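Hidon's planner treats a refrigerator as a hard case of shelf picking. The shelves are deep, the clearance between them is small, and the open door removes a large part of the arm's free space. Bevan Hapeta's group runs every change in a simulated kitchen before it reaches hardware. 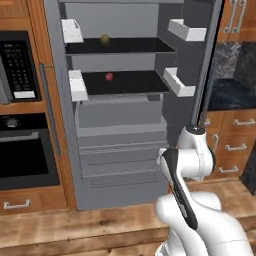
The door is what costs planning time, according to Tracey Bainbridge: most rejected paths collide with it at the elbow, well before the wrist gets near a shelf.

The May release split the problem in 2. A coarse search finds a collision-free posture at the opening, and a local controller handles the reach from there, updating at 70 Hz against a depth map. Median planning time fell to 860 milliseconds on the team's test set. Grasp selection is still a separate module, called Lamholm, and it can propose approaches the local controller then refuses.

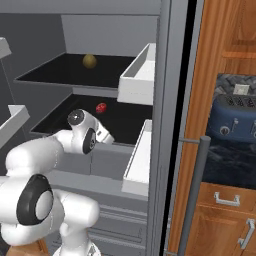 Leanne Dawber would merge the two modules and score each grasp by whether the arm can also back out of it. Hapeta wants the refusals logged first, with the joint limits that triggered them. The logging patch is in review.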